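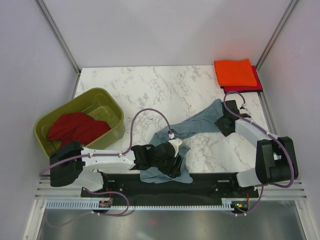 **Figure 3.** The Clerka cell with both grippers on a blue-gray cloth. Two folded cloths are stacked at the back right and the tub stands on the left.

### 3.2 Looking after the cell

We have come to believe that a good deal of what gets reported as "policy failure" in cloth handling is really a housekeeping matter, and so we hope the reader will forgive us a fairly homely section on how the Clerka cell is set up and kept in good order. Both arms are bolted to a single long mounting plate at the front (Figure 3), which was the first decision we made and the one we are still happiest with. In our earlier Biltby cell each arm had a plate of its own, and the two would drift apart by a hair over a few weeks, just enough to spoil a handover in the middle of a fold.

The plate is checked with a torque wrench every 300 episodes. We begin at the outer bolts and work inwards, with the arms powered down and resting on the tabletop, and then run the homing routine twice. The second run is there to be compared with the first: if any joint disagrees with itself, we go round the bolts again before touching the software, however tempting the software may be (and it is always tempting!).

Cabling gave us far more grief than the motors ever did. Each arm has its own small circuit board near its base, with purple cables running up from it, and the run out to the gripper has to be long enough for the wrist to turn freely while staying well clear of the cloth. Our first attempt was much too tidy. We clipped the cable down along nearly the whole of the upper link, and the connector at the gripper end worked itself loose after 72 hours of running. We now leave a generous loop standing up over the gripper, which looks a little untidy and has served us very well. When a cable does need replacing, we cut the new one to the length of the old, plug in the board end first, and move the arm slowly by hand through its full reach before any power goes on.

Gripper fingers are wiped down at the start of each session, as fluff from the softer cloths builds up and makes the grip slippery. A full clean, including the tabletop and the inside of the tub, takes roughly 10 minutes, and we do it whenever the set of cloths is changed.

Over the whole study the cell completed 2,549 episodes under this routine. Most stoppages came from connectors, with a smaller share from a worn finger pad on the right arm, which we replaced in July with a spare from Kasprzak. The maintenance log, including the entries we are less proud of, is released alongside the Brokance data, and the bolt pattern and cable lengths are listed in the appendix.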